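The dishwasher question

Friday, finally. We have been in the Clanora apartment since January and the kitchen is the room I complain about least. White counters, yellow glass on the wall behind the sink, and glossy fronts that show every fingerprint. I wipe them down with a Sokus cloth and they look good until dinner.

What took me a long time to get used to was the dishwasher. At the old place we washed everything by hand, and I kept doing that for the first few months out of habit. Then I got tired of standing there after work. Now I run it every evening after 7, and only the knives and the big Amato pot get washed in the sink.

My one rule is that the bottom rack gets loaded first. Big flat things go in before anything else, because if the bowls are already there I end up taking half of them out again. Scraps go in the trash and I don't bother rinsing unless it's egg.

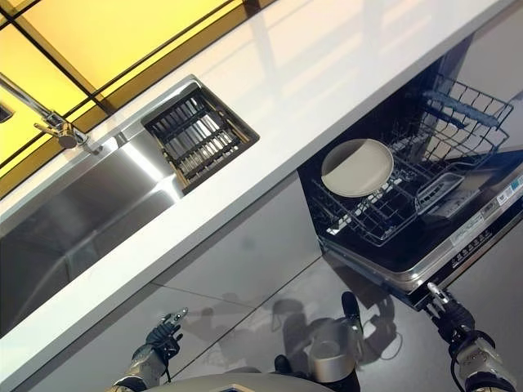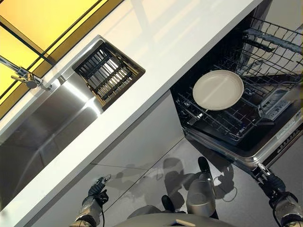 Frying pans are where we disagree in this house. I say a pan can go on the bottom rack if there's room, and if the coating wears out in 2 years, so be it. The other side says pans are for the sponge. I looked in the booklet that came with ours and it says dishwasher safe, but it also says hand washing is recommended, so that settled nothing. For now the pan goes in on days when the rack is mostly empty.

Plates I stand up in the tines once there are more than a couple. Laid flat they take up the whole rack and the water can't get to whatever is above them.

I tried the Elamell tablets last month and went back to powder. They left a film on the glasses — not a lot, but enough to see against the window. The short cycle takes 30 minutes and is fine for plates and cups. Anything with cheese on it needs the long one.

I still need to clean the filter. The last time was 3 weeks ago and it was worse than I expected. Maybe Sunday.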